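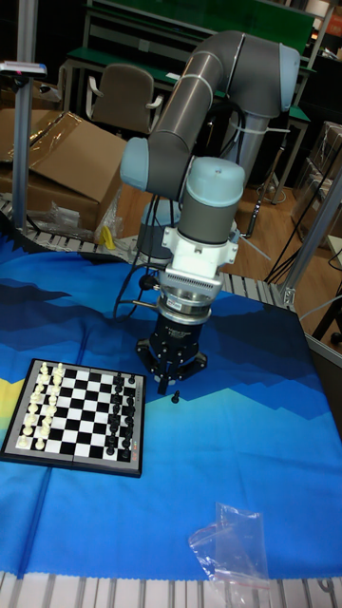 Section 4: Washing and Blocking Your Finished Tablecloth

Now that the last thread is tucked in, your Calcombe tablecloth is ready for its first bath. Please don't skip this part, even if you are itching to get it on the table (we know the feeling!). A cloth straight off the needles or out of the embroidery hoop nearly always looks a bit rumpled and sulky, and a good soak followed by a patient dry does wonders for it.

What you will need

A basin or a very clean sink
The sachet of Vollari wool and linen soap from your kit
Two large bath towels
The Flustudano blocking mats and the tin of rustproof pins
A tape measure

Soaking

1. Fill the basin with cool water and stir in the soap until it disappears. One capful is plenty, and more will only mean more rinsing.

2. Lay the cloth on the water and press it down gently with your open hands. Leave it alone for 39 minutes. That number came from our pattern designer, Lukian Kovalchuk, who timed a great many test pieces, but if the phone rings and you lose track, a little longer will do no harm at all.

CAUTION: Dark red and navy threads can bleed. If the water takes on color, drain it right away and start over with fresh cool water. Never use hot water to hurry things along.

3. Lift the cloth out with both hands underneath it, so the weight of the water doesn't drag the edges out of shape. Rinse until there are no more bubbles.

4. Roll it up between the two towels and lean on the roll. Don't wring it, however tempting that may be.

Blocking

5. Join the mats together on a flat surface where they can stay overnight. A spare bed is lovely for this, and so is the floor of a room you can close off from the cat.

6. Spread the cloth out right side up and smooth it from the middle toward the corners. The small Dizon size should measure 80 centimeters along each side.

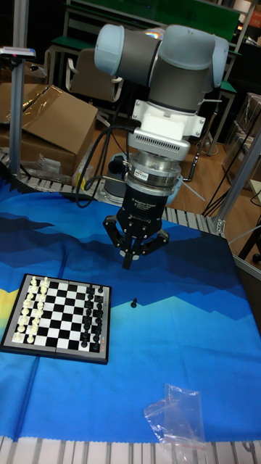

Check both diagonals as well as the sides, because a cloth can have four perfectly equal edges and still lean like an old barn. If one diagonal comes out longer, ease the two opposite corners outward a little at a time until they agree.

7. Pin the corners first, then the middle of each side, then fill in between. Slant the pins away from the cloth so they hold against the pull.

NOTE: If your version has the scalloped border, give every scallop its own pin. It's slow going, so put on some music.

8. Let everything dry completely before you take out a single pin. In a muggy August this may take until the following evening.

Pressing

9. Turn the cloth face down on a dry towel and press the back with a warm iron, lifting and lowering it as you go. Sliding the iron around will flatten your stitches and stretch the hem.

CAUTION: Do not iron over pins. The colored heads melt, and the marks they leave are very hard to get out.

10. Store the cloth rolled around a cardboard tube. If you must fold it, change the fold lines every few months.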